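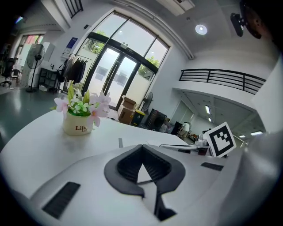

*Attachment 1: at the table, Vinidthorpe.*

# Proposed change to table reservations in the Văduva Reading Room

**Vinidthorpe Public Library > Cardholder Forum > Policies and Hours**

---

**Reader_Services_VPL** (staff account)

The Library invites written comment on a proposed change to the rules for reserving tables in the Văduva Reading Room. Comments posted in this thread will be read by Reader Services and attached to the proposal when it goes to the Director.

The proposal reads as follows.

1. A cardholder may reserve one table for up to four hours in a single day. The current rules set no limit.
2. A reservation will be released if the cardholder has not checked in at the desk within 20 minutes of the start time.
3. The tables along the north wall will no longer be reservable and will be open to any visitor.
4. Reservations will continue to be made through Sinow or by telephone.

If adopted, the change would take effect in October. Over 300 cardholders made at least one reservation last season, and the desk receives regular complaints from visitors who find tables marked as reserved with no one seated at them.

Yupin Thepsuriya
Reader Services

---

**marlow_street**

Thank you for posting the full text. I support items 2 and 3 without reservation, if the word may be excused.

I have concerns about item 1. I use the local history collection, and those materials may not leave the room. A single box of parish correspondence takes most of a day to read properly. Under the proposed rule I would have to give up the table at one o'clock, return the box to the desk, and request it again on another day. The request form for boxed materials asks for two working days of notice.

I would ask that readers using restricted materials be exempt from the limit.

---

**T. Okell**

I must disagree with the previous poster. The history readers already have the two long tables beside the map cases, which are rarely in demand from anyone else. An exemption would be used by everybody who can think of a box to request.

The limit is generous. My own concern is that it does not go far enough. A person may reserve nine until one, and a spouse or roommate may then reserve one until five at the same table under a separate card. I have observed this arrangement on more than one occasion and I would like the rule to address it.

---

**marlow_street**

The tables beside the map cases are not reservable at all, and they are used by the genealogy group on Tuesday. On that day a reader with a box has nowhere else to go.

As for two members of one household, both hold cards and both are entitled to use them. I do not see how the desk could refuse the second reservation without asking people about their living arrangements, and I would object strongly to that.

---

**akix_resident**

I write on behalf of myself only, although I believe many people in Akix would say the same.

The bus from Akix arrives at 9:40 and the return bus leaves at 3:15. There is nothing between. A four-hour limit means that I would be without a table for the last part of my visit every time. Residents who live within walking distance can go home and come back. We cannot.

I would prefer a limit of six hours. If that is not acceptable, I would ask that the limit be waived when tables are free. It seems wasteful to end a person's reservation in a room where half the seats are open.

The 20-minute release in item 2 is also a difficulty for us. The bus is late in bad weather and the driver will not make telephone calls for passengers.

---

**Reader_Services_VPL** (staff account)

Several points of clarification.

The limit in item 1 applies to reservations only. A cardholder whose reservation has ended may remain at the table if no other reservation follows it. The desk will not ask anyone to leave a table that has not been requested by another person. We accept that the text of the proposal does not say this plainly, and it will be revised.

A cardholder who expects to be late may call the desk before the start time and the table will be held for one additional half hour. This is existing practice and will not change.

The point about boxed materials is noted. We will consult the local history staff before responding.

Yupin Thepsuriya
Reader Services

---

**akix_resident**

I am obliged for the reply. With that sentence added to item 1, I withdraw my objection to the limit. I would still ask for the telephone rule to be printed on the same sheet, as I have used the room for years and had never heard of it.

---

**g_pellworth**

May I raise the matter of item 3? I appear to be the only person here who opposes it.

The north wall tables are the quietest in the room. They are away from the copier and the door, and they receive even light through the afternoon. Those of us who reserve them do so for that reason. To open them to all visitors is to place the least supervised seating in the part of the room where quiet matters most. If some tables must be released from the system, I would suggest the row nearest the entrance. Visitors who come in for a short time would find them more convenient in any case.

I also wish to record that Sinow has twice sent me a confirmation for the wrong table. When I brought this to the desk, I was told that the table numbers in Sinow had not been updated after the furniture was moved in the spring. A rule that depends on accurate reservations should wait until the numbers have been corrected.

---

**T. Okell**

I had not considered the copier. I agree with g_pellworth that the row by the entrance would be the better choice, and I amend my earlier comment to that extent.

I do not agree that the whole proposal should wait for Sinow. Numbers can be taped to the tables in an afternoon.

---

**marlow_street**

They were taped to the tables. The cleaning contractor removed them.

---

**linden_reader**

A question about penalties. The proposal says that an unused reservation will be released, but it does not say what happens to a cardholder who fails to appear again and again. At my previous library, a third missed reservation led to a suspension of one month. I thought that reasonable - most people needed only the first warning letter.

I would be against any fine. A neighboring system charged for missed reservations and then spent more than it collected on answering appeals.

---

**Reader_Services_VPL** (staff account)

No fine is under consideration. A suspension after repeated missed reservations was discussed and left out of the present text. We would welcome further comment on it.

The table numbers in Sinow are being checked against the floor plan. Cardholders who receive a confirmation that does not match their request should bring it to the desk or forward it to Reader Services with the table number they selected.

On item 3, the north wall was chosen for its proximity to the power outlets, which are the most common request from visitors without a reservation. The row nearest the entrance has none at present. We will ask Facilities whether outlets could be added there and will post the answer in this thread.

Yupin Thepsuriya
Reader Services

---

**g_pellworth**

That is a fair explanation and I had not known it. I remain opposed, but I would accept a division of the north wall, with the two tables by the outlets open to all and the others left reservable.

---

**akix_resident**

I would support g_pellworth's division. On the question of suspension, I would ask that a late bus not be counted as a missed reservation, provided that the cardholder does arrive that day.

---

**Reader_Services_VPL** (staff account)

Both suggestions have been added to the summary of comments. The local history staff have replied that they favor an all-day reservation for readers with a confirmed box request, limited to one table at a time. That wording will appear in the revised draft as item 5, and comments on it may be posted below.

Yupin Thepsuriya
Reader Services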